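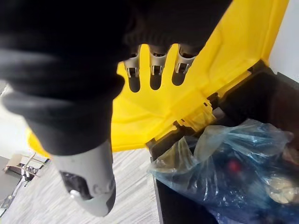 Hand am gelben Deckel, Blick von der Kamera am Handgelenk

Roboterhand mit Stoffüberzug verschätzt sich an der Deckelkante

Gefragt von stilloletti_bau am 3. August 2023

Hallo zusammen,

wir bauen in unserer Gemeinschaftswerkstatt an einem humanoiden Oberkörper mit zwei Händen. Die Arme laufen seit Januar stabil, die Steuerung ist ein Eigenbau auf Basis der Cendo-Bibliothek. Als Übungsaufgabe soll er einen Beutel aus einem kleinen Papierkorb nehmen und in den großen Tretmülleimer mit gelbem Deckel werfen. Den Deckel soll er mit der Hand aufmachen, das Pedal lassen wir erst mal weg.

Über Handrücken und Handgelenk ziehen wir einen schwarzen Strickstoff, damit an den Gelenken nichts hängen bleibt. Die Fingerspitzen bleiben frei. Ohne Stoff trifft er die Deckelkante fast immer. Mit Stoff greift er oft daneben, meistens zu hoch, und manchmal meldet die Hand Kontakt, obwohl sie noch gar nichts berührt.

Was ich schon probiert habe:
Handkamera neu kalibriert, mit und ohne Stoff
Kontaktschwelle am Daumen in Stufen angehoben
Anfahrt verlangsamt, hat wenig gebracht

Die Kopfkamera sieht den Raum gut, der Eimer wird auch aus der Entfernung sauber erkannt.

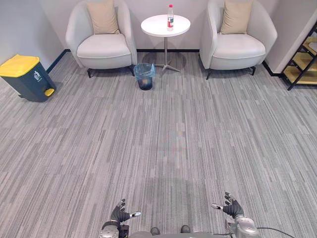

Ausgangsposition ohne Stoff, aufgenommen mit der Kopfkamera. Der große Eimer steht links an der Wand, der kleine Korb vor dem Tisch.

Liegt das am Stoff oder an meiner Kalibrierung? Und womit bezieht ihr eure Hände?

Antwort 1 – akzeptiert
von Rasa Pärn

Ich würde beides trennen, das sind vermutlich zwei Fehler.

Zuerst der falsche Kontakt. Falls du den Kontakt über den Motorstrom erkennst, misst du den Zug des Stoffs mit. Wenn sich der Daumen weit abspreizt, spannt sich das Gestrick zwischen Daumen und Fingern, und der Strom steigt. Nimm pro Finger eine Leerfahrt mit Stoff auf, einmal ganz auf und einmal ganz zu, und zieh diese Kurve später vom Messwert ab. Bei mir reichten 200 Messpunkte pro Finger. Nach jedem neuen Überziehen musst du das wiederholen, der Stoff sitzt nie zweimal gleich.

Dann das Danebengreifen. Auf deinem ersten Bild nimmt der Stoff links oben sehr viel vom Kamerabild ein. Wenn deine Tiefenschätzung den ganzen Ausschnitt verwendet, zieht der nahe schwarze Bereich den Wert nach vorn. Leg eine Maske darüber, die etwas größer ist als der Stoff, und lass diese Pixel weg. Eine feste Maske genügt, solange sich die Falten nicht stark verschieben.

Die Kopfkamera würde ich nur für die grobe Anfahrt nehmen und die letzten 5 cm allein mit der Handkamera fahren. Beim Umschalten kurz anhalten, sonst springt der Sollwert.

Zum Material: dünner und enger als das, was du hast. Ich nehme Armstulpen von Belleso und nähe sie am Handgelenk mit ein paar Stichen fest.

Antwort 2
von giap_fan

Lass den Stoff doch einfach weg. Unser Giáp läuft seit einem halben Jahr ohne und da ist noch nichts hängen geblieben. Oder das Pedal benutzen, dafür ist es ja da.

Kommentar von stilloletti_bau zu Antwort 2:
Pedal geht nicht, er hat keine Beine. Ohne Stoff ist uns schon eine Tüte im Gelenk gelandet, war eine ziemliche Fummelei.

Antwort 3
von werkbank_ost

Ergänzend zu Rasa: Schau dir auch den Deckel selbst an. Glatter gelber Kunststoff bei hellem Licht macht vielen Tiefenkameras Probleme. Wir haben an der Vorderkante einen Streifen mattes Klebeband angebracht und die Belichtung fest eingestellt, Automatik aus. Der dünne blaue Beutel wird dir später übrigens noch mehr Ärger machen als der Deckel – durchscheinende Folie liefert bei uns kaum brauchbare Tiefenwerte. Wir greifen dort nach Farbe und fahren dann langsam bis zum Kontakt.

Kommentar von stilloletti_bau zu Antwort 1:
Leerfahrt und Maske sind drin. Die falschen Kontakte sind weg, die Kante trifft er jetzt deutlich öfter. Zu hoch greift er nur noch, wenn der Deckel schon halb offen steht. Klebeband probiere ich als Nächstes.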